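Last updated: 7/8/20
Filed under: Student Work > Sport Studies > Final Reports

Why do they stop coming? Dropout between under-16s and senior football at Nodton Rovers

Yen-ting Chu, with Anathi Nel (interviews) and Angus Waaka (survey)

Background

Nodton Rovers run teams at every age from under-8 up. The club is good at getting kids in and bad at keeping them past 16. Our supervisor Kevser Öztürkmen played for the women's side at Mudthorpe and says it was the same there, so we thought it was worth a project. Original plan was to compare three clubs. Ekness Town never answered the emails, Mudthorpe answered too late, so it is one club only. Title changed to match.

The question: what makes players who are still enjoying football at 15 give it up before they get to the senior squad?

What other people have written

Short section, the longer version is in the proposal. Most of the reading puts dropout down to school pressure, part-time jobs, injury, and falling out with a coach. A lot of it is about elite academies, which Rovers are not. The kids here pay to play. Not much on small town clubs at all, and what we found was mostly about boys.

What we did

Survey went to everyone on the club's old registration lists who had played under-16 and had a working email. 200 sent out. Angus wrote the questions and tried them on his cousins first, then we cut it down because it took too long. Final version fits on one page.

Interviews – 24 former players, boys and girls, done by Anathi and me, mostly by phone. Two were done in the clubhouse with the heating broken. We also talked to the under-16 coach and to Keabetswe Pillay, who looks after the senior reserves and had a lot to say.

Names of players are left out. Where we quote somebody they have seen the quote and said ok.

What we found

The survey on its own was thin. People ticked "lost interest" and left the comment box empty. Interviews were much better and most of this section comes from them.
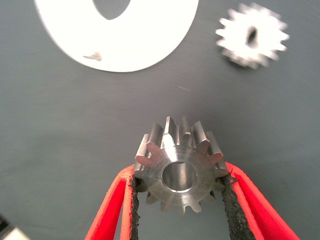
1. The jump in training nights

Under-16s train once a week, early evening. Seniors train twice, and late, and the second session is over at the Pillay Ground which has no bus after nine. This came up again and again. One player said her mom drove her for a month and then just couldn't. Another had a job stacking shelves and the shifts clashed with both nights. The coaches we talked to knew about the bus but did not think it was a main reason. The players did.

2. Not getting a game

Players who had started every match at 16 spent their first senior season on the bench or not in the squad at all. Some of them were fine with it if somebody explained. Mostly it wasn't explained. "I found out from the group chat" was one answer, about being left out of a cup game against Ekness. He went to that game anyway, in his club jacket, and never went back to training after it.

Pillay's view is that young players want it too quick and that the reserves are there for exactly this. Fair point, but the reserves had a lot of games called off the year we asked about, with the pitch waterlogged from November on, so there wasn't much football to be had there either.

3. Injury, and what happens after

Less than we expected going by the reading. A few had knee trouble. What they complained of was the silence afterwards – no call, no one asking when they'd be back. One boy was out for 20 weeks with an ankle and his place in the team photo was the only contact he had. (He had to ask to be in it.)

4. Girls

Different problem really. There was no women's team at Nodton when most of our interviewees turned 16, so carrying on meant Mudthorpe or nothing. Over half the girls we talked to tried it for a bit. Travel again. There is a women's team now and it would be worth someone asking these same questions in a few years.

Problems with the project

People who left angry are probably more likely to talk to us, or less likely, we can't tell. Old email addresses. I knew some of the interviewees from school which helped to get them on the phone but may of changed what they said. We did not talk to enough parents. Angus had to redo the survey tables after a sorting mistake, the ones in the appendix are the right ones, ignore the ones in the draft.

What we would suggest to the club

– Let under-16s join one senior session a month in their last season
– Move the late session back to the main ground, or sort out lifts
– One named coach who phones injured players
– Tell players face to face when they are not picked

We sent these to the club secretary. Training times are being looked at for next season, the rest we haven't heard about.

Thanks

To Kevser for reading two very late drafts, to Rovers for teh registration lists, and to everyone who picked up the phone.

Appendix A: survey questions
Appendix B: tables (corrected)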